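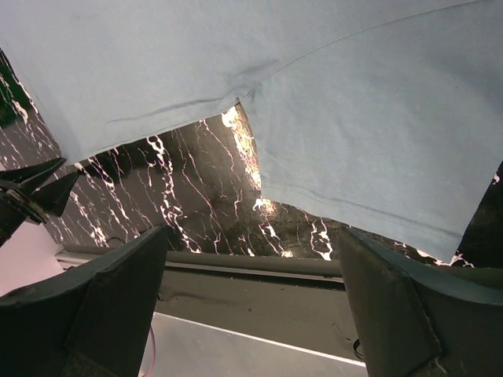 Pale blue garment on the black marble-pattern top, above the open fingers.

Cloth handling, student project gallery

Work in progress from the Callbridge robotics club, spring term. The project is named Raju, after the test script it grew out of. The task is garment folding with two arms, seen here from the wrist camera. The term target is a sleeve-to-sleeve fold from a random drop, scored by the club's own rubric.

The data set stands at 329 demonstrations. We planned for 300 and kept the extra ones, as most of them start from a bunched hem, which the first policy handled badly. Five were discarded for dropped video and are not in the total.

Settings that matter for anyone repeating this:
Gripper speed is capped at 50 percent during approach. Above that the fingers tend to push the cloth away before they close.
Exposure is fixed. With auto exposure on, reflections from the glossy top changed the fabric color between runs, and the edge detector lost the hem.
Grasp height is set per session from a single touch-off — the Vodside mount shifts slightly when it is refitted.

Hem detection is still the weak part. A double-stitched hem gives a usable line when it lies flat. On a fold the detector often returns the crease instead, and the planner then grips two layers.
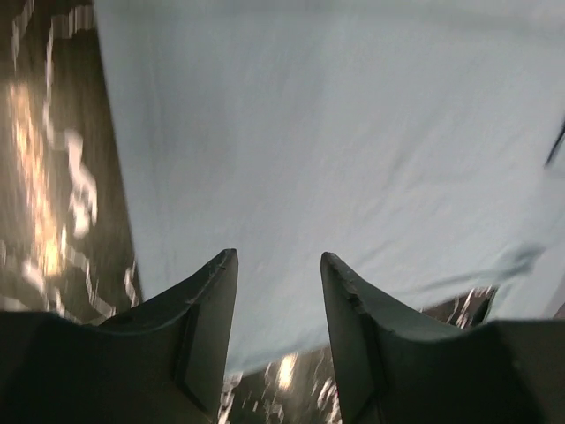
Gaspard Leclerc asked whether the wrist view alone is enough to tell one layer from two, and suggested logging finger gap at closure for every grasp before adding any more cameras. Gap logging went into the build the same evening. The values separate well on thick knits and poorly on thin ones.

Wrist view with the fingers open at the lower edge of the cloth. Motion blur of this kind is left in the training set.

Next in March: the same fold on a matte mat, then a comparison against the Jolleler baseline with identical start positions. Princess Pangilinan has the calibration sheets and the current branch.

Page updated 28/02/2025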